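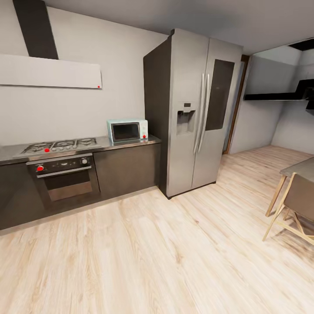
*Dark cabinets, steel counter, gas cooktop.*

I have been to a lot of open houses for someone who has no plans to move. My sister calls it my sport. So when Flurkesen announced an open day at the old Plernik thread mill in Ladville, I was on the number 14 bus with a granola bar in my pocket before I'd really thought about whether I was interested in apartments at all. (I was interested in the mill. My grandmother wound bobbins there for two summers and complained about it for sixty years.)

It's 13 stops from my place to Mohammed Street, and then you walk downhill along the canal. January was not being kind. The towpath had that gray crust on it that looks like snow and walks like marbles, and there was a line at the gate, all of us stamping our feet and pretending to read the banner.

They sent us around in groups of eight. Ours was led by Bảo Đặng, one of the site managers, and I can't say enough good things about the man. He had clearly been told to talk about the apartments and he clearly wanted to talk about the roof. The mill has a sawtooth roof, all the glass facing north, so the spinners could see broken threads without the sun in their eyes. When the builders opened it up they found that a lot of the panes had been painted over, probably during the war, and then painted again, and then tarred. Cleaning them took most of a winter! Standing under it now is worth the bus fare. The light just comes down flat and even on everything and everybody looks rested.

The ground floor is going to be shops and a bakery, they hope. At the moment it's a big cold hall with chalk lines on the concrete and one very small space heater that we all edged toward while Bảo explained the drainage. The canal used to run right under the building to turn the wheel, and the channel is still there. You can look down at it through a hatch. A boy in our group dropped his mitten in and that was the end of the mitten.

Upstairs is where it gets more like a normal open house. The layout everybody wanted to see was the two-bedroom, 763 square feet, and I'll give you my amateur opinion: the kitchen is compact but somebody thought about it. Oven right under the cooktop, fridge at the end of the run, a light wood floor running across the room. I'd want more counter. I always want more counter. The woman next to me said she'd never buy a steel countertop on account of fingerprints, and her husband said they'd never clean the fingerprints off the one they have, so what was the difference.

Pale walls everywhere, as you'd expect. I did like what was on one of them, though. 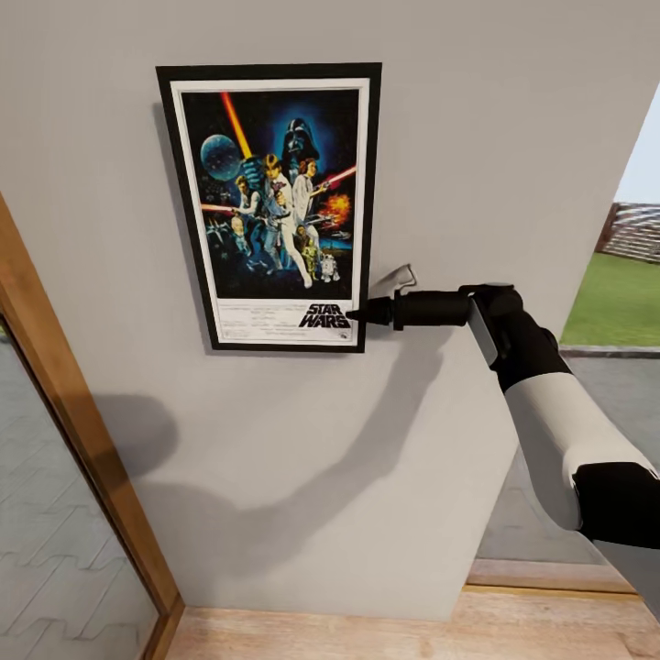
*Vader, Luke and the Death Star, in a thin black frame.*

My brother had that poster over his bed until he left for college, and I stood there long enough that the group went on without me and I had to catch up on the stairs.

Things I asked about, in case you're thinking of going: parking is one space per apartment and you pay extra for it. The windows do open, but only the lower part. Dogs yes. The rent on the shops hasn't been decided. The little museum room about the mill workers is "planned," and when I pushed a bit on that, Bảo said there are four crates of time cards and pay books in the boiler house waiting for someone to go through them. I gave him my grandmother's name and the years she worked and he wrote it on the back of his hand.

Coffee was free and pretty bad. The lemon bars were excellent and I had two. The next tour of the roof is in spring, with hard hats, and you have to put your name down at the gate office on Mohammed Street, which closes at four.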